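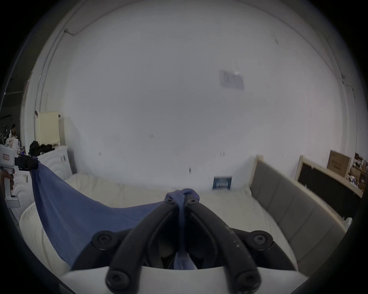
My sister told me that a steam iron is a steam iron, and that I was wasting a good afternoon by comparing them. She has used the same one for many years and her shirts look fine, so I listened to her politely. Then I bought the Bozsik anyway.

I have now used it since July, two times in most weeks, mainly for cotton shirts, pillowcases and kitchen towels. Before it I had a cheap iron from the supermarket which left brown drops on my white collars.

The first thing to say is that the Bozsik is heavy. For thick cotton this is good, you let the iron do the work and you only guide it. For a long session it is less good, and after 6 shirts my wrist wants a pause. The plate glides well, also over buttons and seams, and the point is narrow enough to go between the buttons of a child's blouse.

The steam is strong — stronger than I expected at this price. On linen I use the highest level and I don't need to spray with water before. On polyester I had to learn to be careful, because the lowest level is still quite hot and I made one shiny mark on a pair of trousers. The manual mentions this on page two, in very small letters.

The cord is my main complaint. It is short for a room where the socket is behind the sofa, and it comes out of the iron at a stiff angle, so it pulls on the cloth when you turn at the end of the sleeve. My old Trerndale was worse in everything else, but its cord moved freely.

The water tank is easy to fill and does not leak when the iron stands up. If it lies flat with the steam off, I find 2 or three drops on the board. I empty it each time now. In Jundstead our water is hard, and I clean the plate with the cleaning button every month. White flakes come out, so I believe it works.

Would I buy it again? Yes, for cotton and linen. If you iron mostly thin synthetic things, I would look for something lighter with a cooler first level. My sister borrowed it last week for her curtains and has not yet given it back.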